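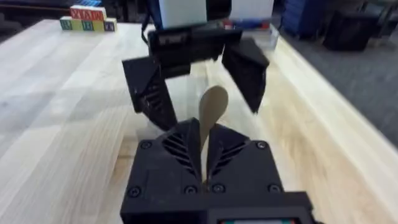 GADWOOD, 12/28/21

**Butcher-block tabletop** is the common name for a table or worktop surface made from strips of solid wood glued side by side. The name comes from the heavy blocks once used for cutting meat, but most tops now sold under it are much thinner and are meant for kitchens, dining rooms, playrooms and workshops. The type is recognised by the narrow parallel strips and by the change of grain from one strip to the next. Light woods with a visible grain, as in the top shown with the spoon and alphabet blocks, make the pattern easy to see without strong contrast.

## Construction

Three arrangements of the strips are in general use.

- **Edge grain.** The strips are set on edge, so that the narrow long face is uppermost. The top is stiff along its length.
- **Face grain.** The wide face is uppermost. Fewer strips are needed, and the top dents more easily.
- **End grain.** Short pieces stand upright with the cut ends showing. The surface looks like a chequerboard and is kinder to knives, but it is heavy and takes up liquid quickly.

Strips may run the full length of the top or be made up of shorter pieces joined end to end. In the second case the joints are staggered between neighbouring strips. Joints that line up across the width are treated as a fault.

Wood swells and shrinks across the grain and hardly at all along it. A top fixed rigidly to its frame may therefore split or bow when the air in the room changes. Slotted brackets, or screws in oversized holes, allow the movement.

## The Gadwood pattern

The Gadwood pattern is an edge-grain top first drawn up by Wubit Asfaw for the Feyisa workshop. It uses 41 strips held by a water-resistant glue, with a finished length of 212 cm. Battens run across the underside at each end — both are slotted. The corners are square on early tops and slightly rounded on later ones.

A shorter version was made under the name Skamar. It kept the same strip width but left out the battens, and was intended to rest on cupboards. Yabsira Kahsay's workshop notes record two changes to the Skamar top: a thicker front edge, and a groove beneath that edge to stop drips from running back under the surface.

## Finishes

Oil is the usual finish where food is prepared. It soaks in, leaves the grain visible and can be renewed in patches. Several thin coats are applied to a new top, each wiped off before it becomes sticky. The underside receives the same number of coats as the upper face, as uneven sealing is a common cause of cupping.

Varnish forms a film on the surface and resists spills better than oil, but a scratch through the film lets water in and the area around it may turn grey. Repair normally means sanding the whole top. Hard wax oil falls between the two. Trisex, a wax and oil mixture used at the Feyisa workshop, is put on in two coats with a cloth pad.

## Use and wear

The surface is often shared between kitchen articles and other household items. Wooden spoons do little harm to it. A spoon with a rounded bowl touches the table at a small area and at the end of the handle, and the load is low. Any mark is more likely to come from what is on the spoon; tomato, turmeric and beetroot all stain oiled wood.

Alphabet blocks rest on flat faces and spread their weight well. A low stack, such as three blocks in a row with two on top, will stand on any top that is reasonably level. Sharp corners can leave small dents if blocks are dropped, particularly on softwood and on face-grain tops. Painted or printed blocks should be dry before they are left standing on an oiled surface.

Shallow dents in bare or oiled wood can be raised with a damp cloth and a warm iron. The patch is left to dry, sanded lightly along the grain and oiled again. The method is not suitable for varnish.

## Cleaning

Crumbs are brushed off and the surface is wiped with a well-wrung cloth, then dried. Standing water is removed at once, above all near joints and cut ends. Bleach and scouring powder lighten the wood unevenly. Dull or rough areas on an oiled top show that a fresh coat is due.

## See also

- Chopping board
- Edge jointing
- Wooden spoon
- Worktop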